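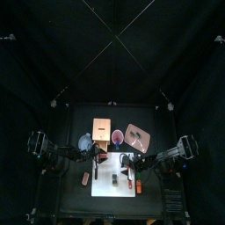 ok deposit thread. moved out of the Aidoo Street place in March, landlord company kept $168 of my deposit, I got it back. people keep asking how so writing it all down before I forget

1/ background. Coleck, one bedroom, second floor, been there a while. Management is Elolley. Not evil, just slow. Every email gets answered by a different person who hasnt read the last one

2/ the letter said "cleaning and wall repair." One line. No breakdown, no receipts, nothing. A lot of people stop right there and eat it. I nearly did. Was tired, still had boxes everywhere, couldn't find a single fork

3/ first thing – go read your lease. The actual lease, the long boring pdf. Mine had a paragraph saying they'd send an itemized list for anything they took out. Their own rule, their own paper

4/ second thing, look up your state's rules. Every state has a deadline for sending the money or the list. They are all different so please don't go by what your cousin did in another state. Search the state name plus security deposit and read the government page, skip the ads on top
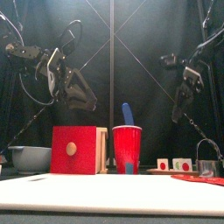 5/ then I dug out my move-in checklist. You know the sheet they hand you with the keys, and you check "good" on everything cause you want to get the couch upstairs. I had written "nail holes living rm, stain by heater" in the margin. Past me, thank you

6/ if you're moving IN somewhere soon: write on that sheet. Write small, write in the margins, use the back. Get a copy with a signature. Mine was signed by the guy who did the walk thru and that ended up being the whole case

7/ email number one. Polite, short. "Please send the itemized list described in my lease, with receipts." Waited. Got a reply saying my concern had been forwarded. To who? no idea

8/ email number two. Same thing plus a photo of the checklist. Got told the walls "exceeded normal wear." ok. which walls. silence

9/ this is when Hằng Phan, who lived downstairs and is still there, told me to quit emailing and mail a real letter. On paper. She got hers back from the same company at her last building. Said the tone changes once something has to be signed for
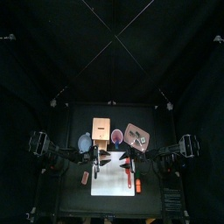
10/ so, the letter. One page. Had in it: my name and the unit, the date I gave the keys back, the amount held, what the lease says, what the state says, what I want, and the day I want it by. No feelings. I took out a whole paragraph about the heater, that hurt

11/ certified mail with return receipt. The line at the post office was out the door, bring a snack. Keep the little slip they give you. I taped mine inside a cupboard at the new place so I'd stop losing it

12/ I also ran it through Ureck first, the letter template site. It's fine?? Gives you the skeleton, then you have to cut half the legal words yourself. "Heretofore" nope. You can do it without

13/ normal wear, since that's what the arguing is over. Faded paint, small nail holes, carpet worn down where you walk. Usually normal. Big holes, burns, broken doors, a pet situation – usually on you. Lots of stuff in between and there you want pictures of your own walls from move out day, every room, closets too

14/ I did not take enough. Had 4 from the kitchen and 2 of the bathroom and zero of the living room, which is the room they charged me for. dont be me 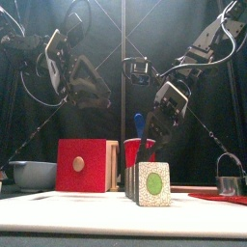
15/ asked a lot in the replies: can they charge for cleaning if you already cleaned?

They can if they can show it was left dirtier than when you moved in. Ask for the cleaning invoice and compare it against your move-in sheet. In my case there was no invoice, so that part fell apart pretty fast

16/ what happend in the end: got a phone call, which they'd never done before. Very friendly. Offered me half. I said I'd like the full amount please and could they put it in an email. Email showed up that afternoon

17/ check dated April 15, 2024, full $168, no note. Deposited it standing in the hallway with my coat on

18/ Frøydis Amundsen asked if I'd have gone to small claims. Think so? The form where I live is short and the fee gets added to what you're owed if you win. I had it filled out already on the counter. Check the limit and the fee for your own county, it changes

19/ oh and give them your new address in WRITING when you leave. Forgot to put this higher up. In plenty of places the clock doesn't start until they have it

20/ not a lawyer, just a stubborn person with a printer. Putting the letter up later tonight with my info blacked out, replies are open if your place does something weird with the dates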